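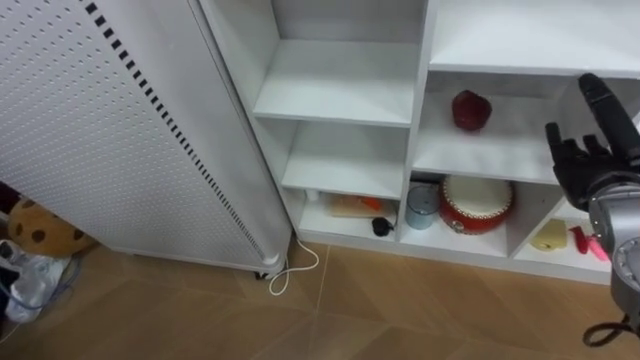

**kirsten_h**
Posted 10/9/21

I have a white cubby shelf in the play corner and I need a better way to set it up before November. At the moment it holds toy food, a toy drum, a cup and some small odds and ends. The left column is mostly unused on the upper levels and the bottom row gets everything. Things go in at floor level and stay there.

The shelf is a Druvska, secondhand, no instructions. The heater next to it is a Floststead on casters, 900 watts. I'd like to keep them both on that wall if I can. The outlet is there and the opposite wall has the door.

Two questions. How would you divide the cubbies? And is there any reason to use the top of the shelf, or should I leave it clear?

Kirsten

---

**Lleucu S.**

How deep are the cubbies? And who uses it? If it's toddlers I'd answer differently than for kids who are five or six.

---

**kirsten_h**

Mostly three to six. I measured the depth and wrote it down and now can't find the paper. Deep enough that small things disappear if they get pushed to the back. Whole shelf from the side:
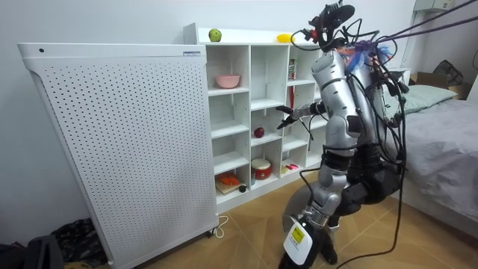
*Cubby shelf against the wall, panel unit on the left. Fruit on top, pink bowl in an upper cubby.*

The drum goes in the bottom row. I've tried it higher up and the little ones pull it down on themselves, so that part isn't changing.

---

**wzamudio**

Move the heater first, then worry about the cubbies. You have plush and a plastic bag down there by it. I don't care how low the wattage is. We keep 33 inches clear on every side of ours and nothing soft on the floor near it.

It's also blocking part of the left column from anyone standing on that side. That could be why the left side doesn't get used.

---

**Jovita A**

Agree about the bag and the plush. I don't agree about 33 inches for a panel type. Ours says 19 in the booklet and we've gone by that for years. Kirsten should check her own booklet and go by that number.

The cord would bother me more. It's loose on the floor by the shelf, and that's where kids kneel. Run it along the baseboard and clip it.

---

**wzamudio**

A booklet number is a minimum for one model. I'd still go wider with kids around. You can do what you want with yours.

---

**kirsten_h**

I'll pick up the bag and find another place for the cookie plush. I'll look for the Floststead booklet too. It came in the box, so it should be in the file drawer.

Can we get back to the cubbies?

---

**Soledad Ledesma**

I set up three of these when I was at Cortés. What worked there was one kind of thing per cubby, with the heavy and noisy things at the bottom and the light ones higher up. For yours I would do:

- bottom row: drum, cutting board with whatever gets cut on it
- middle row: fruit and vegetables
- upper row: bowls, cups, cans

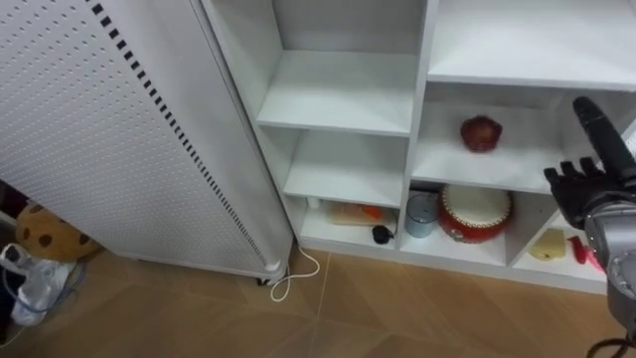

The bottom row is where I'd spend the time. If the cheese and the red pepper, or whatever that red piece is, go up with the other food, the drum has its own space and a child can get it out without knocking anything over. Same with the cup. A cup stored next to a drum gets tipped every time somebody wants the drum.

Small dark things should not be on the bottom shelf at all. They get missed at cleanup. Put them in a tub with a lid.

---

**Lleucu S.**

I'd go the other way on food. One item to a cubby, spaced out, at least for the three-year-olds. The red apple alone in the middle cubby is good as it is. They see it, they take it, and they can see where it goes back. Once you have a pile of fruit in one compartment they sweep the whole lot onto the floor looking for the one they want.

For the five- and six-year-olds Soledad's way is fine.

---

**Soledad Ledesma**

That uses up a shelf very fast. She has more toys than cubbies once you bring in whatever is stored elsewhere.

---

**Lleucu S.**

Then rotate them. Not everything needs to be out.

---

**kirsten_h**

There is a lot stored elsewhere. I have a bin of Kistska food in the closet that hasn't been opened since we moved — mostly bread and eggs, as far as I remember.

What about the top? I've been keeping fruit up there, and I can't decide whether it's a display or a mess.

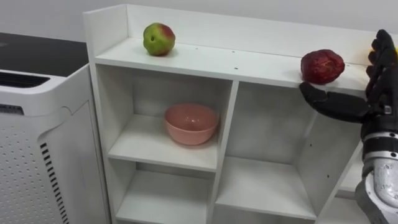

The backboard keeps things from rolling down behind the shelf, and that's the only real argument I have for using it. The front has nothing to stop them. The apple stays put if it's set on its base. Anything that rolls ends up on the floor sooner or later.

Also, does anyone know what the small holes in the top panel are for? They don't line up with anything that I can see.

---

**Jovita A**

Could be for an add-on that the first owner had. Or someone drilled them. I'd put a dab of white filler in and forget it.

---

**wzamudio**

Don't fill them yet. Take the shelf away from the wall and look at the underside of the top panel. If they go all the way through they may be for a fastener you're missing, and I would want to know that before kids lean on it. Is it anchored to the wall?

---

**kirsten_h**

It wasn't when I got it. I'm going to pull it out this week, so I'll look then and put a bracket on.

---

**Soledad Ledesma**

On the top: two or three things at most, and only what an adult hands out. If children are supposed to get it themselves it has to be lower. They will climb the cubbies for an apple.

---

**Lleucu S.**

Agree with that one.

---

**kirsten_h**

All right. Plan for now: heater moved along the wall once I've found the booklet, cord clipped, shelf anchored. Drum and cutting board stay on the bottom, cheese and the rest of the food go to the middle row. I'm going to try Lleucu's spacing on the left column and Soledad's sorting on the right and see which side looks better at cleanup.

---

**wzamudio**

Post the clearance number when you find it.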